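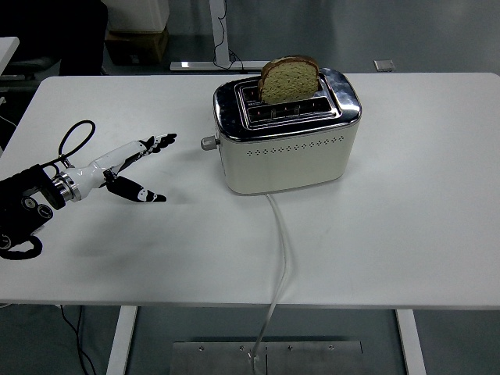
A two-slot toaster with one slice in the rear slot.

Toaster care and bread storage

Crumb removal

Unplug the toaster and let it cool for 12 minutes. Slide out the crumb tray over a sink or bin. Wash the tray in warm water with dish soap, rinse, and dry it fully before putting it back. If your model has no tray, turn it upside down over newspaper and tap the base with an open hand. Do not use a knife or a wet brush in the slots. A dry pastry brush reaches most of what is left.

Do this every 7 days in a house that toasts daily. Seeded loaves shed more than plain white, so shorten the interval if you buy them.

Chrome and painted surfaces

Wipe chrome with a cloth dampened in equal parts white vinegar and water, then buff with a dry one. Apply the liquid to the cloth and never to the appliance. Skip scouring powder and steel wool, which leave fine scratches. Painted or enameled sides need only dish soap on a well-wrung cloth. Perforated panels should be brushed dry.

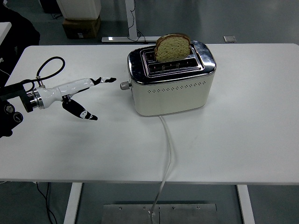

Bread keeps best at room temperature for the first two or three days, wrapped, cut side down. The refrigerator slows mold but speeds up staling, and the slices come out firm and dry. For longer storage, slice the loaf, press the air out of the bag, and freeze it. Frozen slices can go straight into the toaster at one setting above normal.

Stale ends can be dried on a rack in a 300-degree oven for 17 minutes, turned once, and ground for crumbs. Store the crumbs in a jar with a tight lid and use them within a month. Crumbs from sweet or raisin bread brown too fast for frying and should be kept separate.

Reader correction: Harish Garg writes that a bread box with a loose lid needs a vinegar wipe between loaves to hold back mold. Agreed. Dry it with the lid off before the next loaf goes in.

Last revised 16 August 2018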